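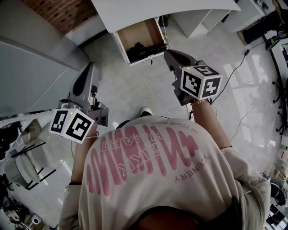 Ekau, November 2025

Most labs that collect hand-held gripper data have a rule for the tool and a rule for the file name. Few have one for the floor. I think the floor should come first.

The person doing the recording is looking at a drawer or a bag, with both hands full and cables behind them. At Herusero we wrote a one-page floor rule in August: cables taped or routed along the wall, adapters off the walkway, drawers shut between takes. It took two meetings. Mattes Fuchs wanted a longer document, and I argued against it — people read one page.

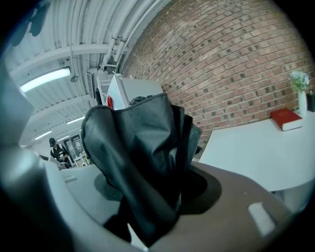

Black fabric between the two sides of a hand-held gripper.

The same goes for soft items. Cloth and bags never sit the same way twice, so a standard that fixes their exact starting position wastes time. Ask for up to 200 takes per item and let the folds vary. Fix the things a person can trip on.

The draft going around from MacRitchie spends 2 lines on cables. I would send it back.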